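Warum knittert Stoff eigentlich?

Hallo ihr Stoffforscherinnen und Knitterdetektive! Neulich stand ich am Bett und wollte nur schnell Wäsche falten. Und dann habe ich eine halbe Ewigkeit auf die ganzen Falten gestarrt und mich gefragt: Wo kommen die alle her? Also habe ich nachgelesen, herumprobiert und ziemlich viel Wäsche durcheinandergebracht (Entschuldigung, liebes Bett!).

Fangen wir mit dem an, was jeder kennt: ein Stück Stoff, das als Haufen daliegt. Ein Haufen ist nämlich das Leichteste, was man aus Stoff machen kann. Loslassen, fertig!
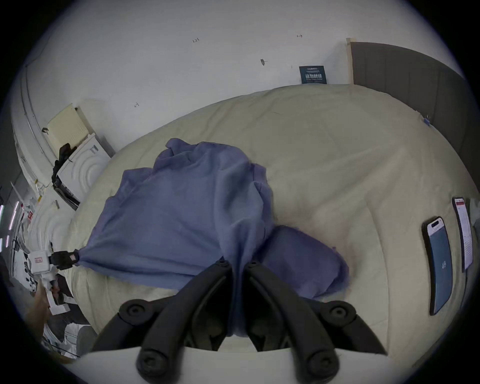
Ein Berg aus blauem Stoff, mitten auf dem Bett.

Stoff besteht aus Fäden, und die Fäden bestehen aus noch viel dünneren Fasern. Bei Baumwolle kommen die von einer Pflanze. Wenn ihr eine Lupe habt, legt sie mal auf ein Küchentuch: Da seht ihr, wie die Fäden drüber und drunter laufen, fast wie bei einem geflochtenen Korb. Biegt man den Stoff, biegen sich alle Fasern mit. In den Fasern halten sich winzige Teilchen aneinander fest, wie Kinder an den Händen. Beim Zerknüllen lassen manche los und greifen sich eine andere Hand. Und schon bleibt der Knick drin!

Besonders gut klappt das, wenn der Stoff feucht und warm ist. Wasser macht das Loslassen nämlich leichter. Deshalb sieht ein Hemd, das nass im Wäschekorb vergessen wurde, hinterher aus wie eine Landkarte vom Gebirge. Mir ist das letzten Sonntag erst wieder passiert, seufz.

Auf einem großen Bett kann man richtig verschiedene Faltensorten sammeln: lange weiche, die sich quer über das Laken ziehen, und kleine enge Knautschfalten am Rand. Ich finde ja, die langen sehen aus wie Dünen. 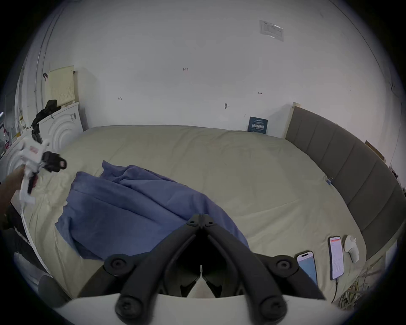
Und wie gehen die Falten wieder weg?

Mit demselben Trick, nur andersherum! Das Bügeleisen macht die Fasern warm, der Dampf macht sie feucht, und die Teilchen lassen wieder los. Weil der Stoff dabei flach liegt, halten sie sich danach flach fest. (Ans Bügeleisen bitte nur mit einem Erwachsenen!)

Es gibt aber auch einen Versuch ganz ohne Hitze. Nehmt ein Tuch und zerknüllt es ordentlich.

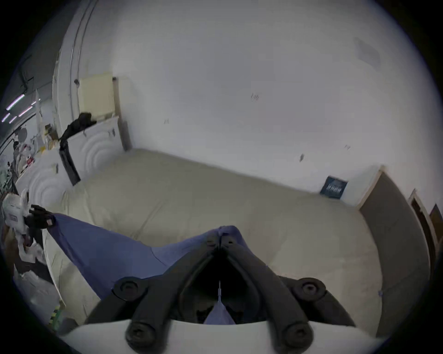 Jetzt kommt mein Lieblingsteil, das Ziehen. Zu zweit macht es am meisten Spaß, dann hält jeder einen Zipfel. Wird eine Ecke hochgehalten und der Stoff an einer anderen Stelle festgeklemmt, entsteht dazwischen ein langer, straffer Grat, so wie bei dem blauen Tuch hier. Und guckt mal, von beiden Haltepunkten laufen Falten weg wie Sonnenstrahlen! Die zeigen euch, wohin der Stoff gezogen wird. Greift nun beide eine Ecke an derselben Kante und zieht noch mal. Dann zählt bis 22 und legt das Tuch hin. Ein paar Falten sind kleiner geworden, die ganz scharfen Knicke bleiben meistens drin.

Probiert das auch mal mit einem Wollschal. Wolle ist ziemlich springlebendig und knittert viel weniger als Baumwolle. Schreibt euch auf, welcher Stoff bei euch zu Hause der Knitterkönig ist. Bei mir hat ein altes Geschirrtuch gewonnen!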